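Open house at the Bornik lab, who else went?

tinsnips41
Got back from the Drumon open house an hour ago and I have opinions. They'd advertised "table service automation," so my wife wore a nice jacket. Parking was 38 spaces for the whole of the county, it felt like. Coffee was good.

The main attraction was the tray demo in the back room. The robot is supposed to sort out a cafeteria tray, dishes one way, silverware the other. Enikő Bodnár gave the talk and she was fine, very dry, took questions without sighing. She said they'd logged 922 runs on that one task since spring. I have cleared that many trays at my sister's house and there was never an open day for it.

What got me was how plain the setup is. Blue tape in a grid on a brownish-gray table, a green tray, one plate, fork on the plate, spoon next to it. My wife wanted to know where the gravy was. 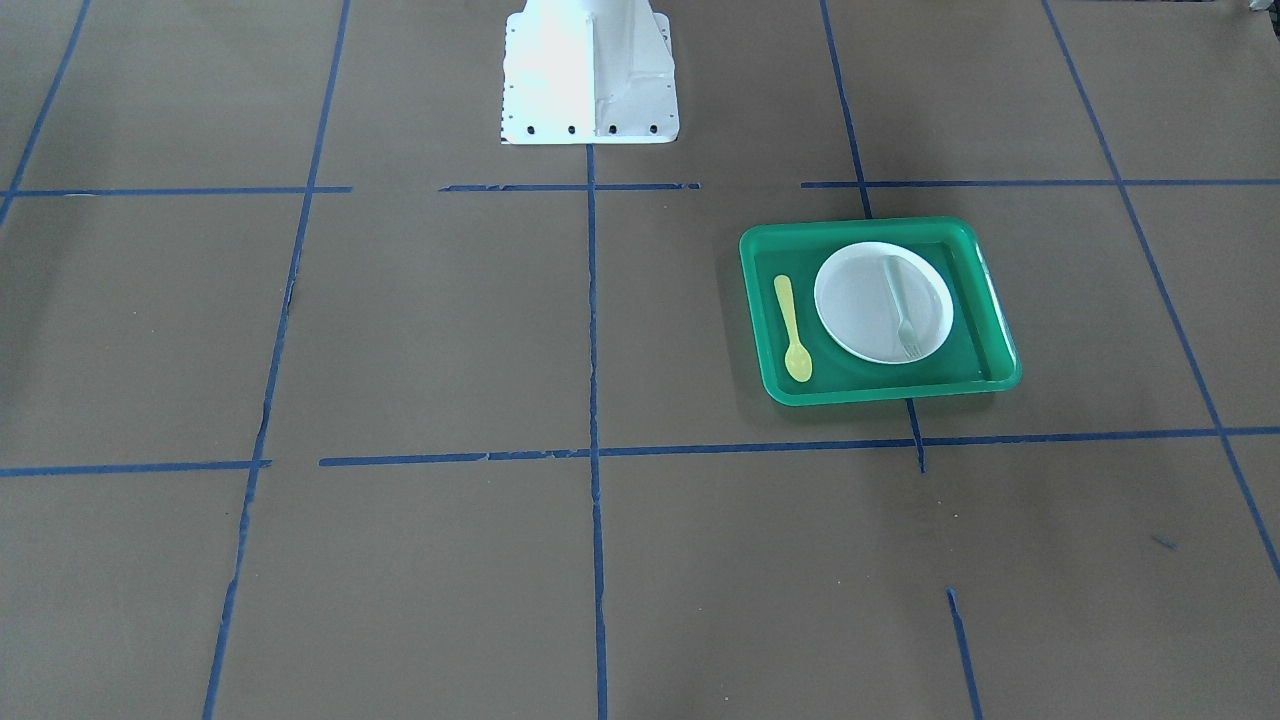 Lakatos_fan says the gravy question did get asked, at the 2:00 session, and the answer was that sauces are "on the roadmap." Make of that what you will. I was at that one and thought it was the best part of the afternoon. Somebody's kid asked if it could do his chores and Bodnár told him to apply in October.

gearhound
I'm going to be the grump. Pale fork on a white plate is a hard thing to pick out and I'd have liked to hear more on that. Instead we got fifteen minutes on the history of the building. The building used to be a bank. Great.

tinsnips41
I liked the bank part. The vault door is still there.

gearhound
You would.

marlow_p
Did they run it for you more than once? Our group got one go and then the lights in the hallway went out and we were all herded to the gift table. I bought a Takero mug. It leaks.

Lakatos_fan
Three times at ours. Grump, in fairness, she did cover the fork. She said pale on pale was picked on purpose and they swap the colors around between runs. You may have been at the cookies.

gearhound
I was at the cookies. I still say show us a full dish cart and a lunch rush before you put "service" on the flyer. One tray is a science fair.

marlow_p
One tray is how you get to a cart though. My first job was bussing and they didn't hand me the whole room either.

gearhound
They did at mine. I quit.

tinsnips41
Does anyone know if they're doing it again next year? Wife says she'd go back, in a different jacket. Also marlow, try epoxy on the mug.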